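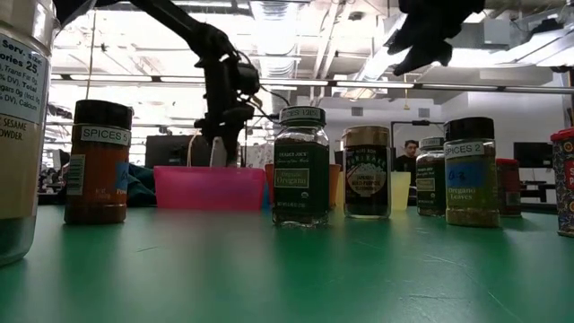
Gidmont Releases Piątek, a Free Plan for Sorting Spices at Home

WURNDEN, 11/08/2018 - Gidmont, the kitchen storage retailer, today released Piątek, a printed plan for sorting a household's spices into open bins by color. The plan is free and can be picked up at the Gidmont store in Wurnden or sent by mail on request.

Piątek covers dried herbs, ground spices, seeds, powders and ready-made blends. It asks people to take every jar out of the cupboard, set them all on one table with the labels facing forward, and place each one in a bin according to how often it is used and what it is used for. The bins then go back on the shelf in place of the single jars.

Gidmont asked 878 customers about their spice shelves before writing the plan. The most common complaint was buying a jar that was already in the house. The second was that small jars end up behind tall ones and stay there. Customers also said they had tried racks and turntables, and that these worked until they bought a jar in a different size.

Open bins take jars of mixed shapes. A square jar of oregano and a tall round bottle can share one, and a large jar of sesame powder can stand beside them or stay on the table side of the cupboard if it is too wide. Bins also lift out in one piece, so the shelf underneath can be wiped. 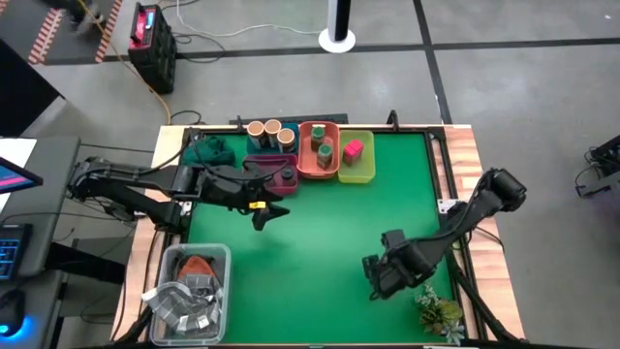 Photo: Gidmont

The plan does not ask anyone to move spices into matching containers. Store jars keep their own labels, with the name and the nutrition panel. Piątek adds one short sticker, placed at the lid or just under it, so that a jar can be read from above when it stands in a bin. A strip of tape on the side can carry the date the jar was opened.

The printed packet includes a sheet of 101 stickers, a one-page chart and a card for the inside of the cupboard door. The chart gives a color to each group:

Pink or red: blends and hot spices
Orange: green herbs
Teal: whole seeds and baking spices
Yellow: salt, sugar mixes and anything not yet sorted
Blue: spare jars, unopened

Households can change the colors to suit the bins they own. Gidmont suggests writing the changes on the door card right away, while the jars are still out.

A first sort takes 30 minutes for most cupboards, based on store sessions held over the summer. After that, the plan calls for a short check in January, when holiday baking is over and the half-used jars are easy to spot. Jars with no smell left go out. Jars that have a double are moved to the front.
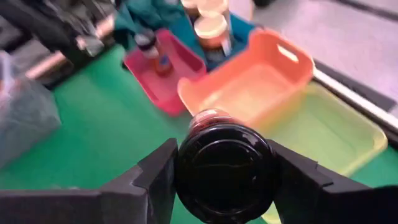 For Bronisława Wieczorek, the sorting went faster once the blends had a bin of their own. She had kept them with the single spices for years, she said, and "every time I wanted paprika I picked up three things that had paprika in them." She still keeps cinnamon in two places - one jar for baking and one by the coffee.

Gidmont will hold seven more sorting sessions at the Wurnden store. Each session uses a shared set of jars and bins, and people may bring their own as well. Glass jars should be wrapped for the trip and lids checked. There is no charge and no need to buy bins in order to attend.

The stickers and door cards were printed by Pistex. Additional sticker sheets, including a blank one for names not on the list, will be available at the store counter.

About Gidmont
Gidmont sells shelving, bins, jars and drawer inserts for home kitchens. Its store and mail order desk are in Wurnden.

Press contact
Gidmont Press Desk, Wurnden
Sample packets are available to editors on request.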